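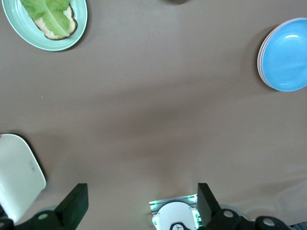
Slide 4. Wrist camera view, sandwich task: bread and lettuce on the green plate, fingers open over bare table.

Leave this up while they find their seats. Let them look for the fault. They won't see it in a still.

The numbers first. 100 runs on the Ponatlow bench, 86 clean. Say it proudly, pause, then say what the other runs did.

In 6 of them the arm went for the sandwich and closed on air, well short of the plate. The log said grasp confirmed. It then carried nothing across the table with great care and put it down gently. (Wait for the laugh. At Gondberg there wasn't one — move on.)

Cause: the Medve driver treated a stalled motor as a held object. A stiff joint stalls too. We had a gripper congratulating itself on its own friction.

Now the serious part. In two runs the arm kept pushing down after the stall, and the force limit didn't trip. It had been switched off for calibration in April and never switched back on. Own this one. Don't say "the team."

Fix: finger gap check before any lift, force limit locked in the Tolley controller, no override from the laptop.

If asked about the remaining failures: lettuce. Next slide.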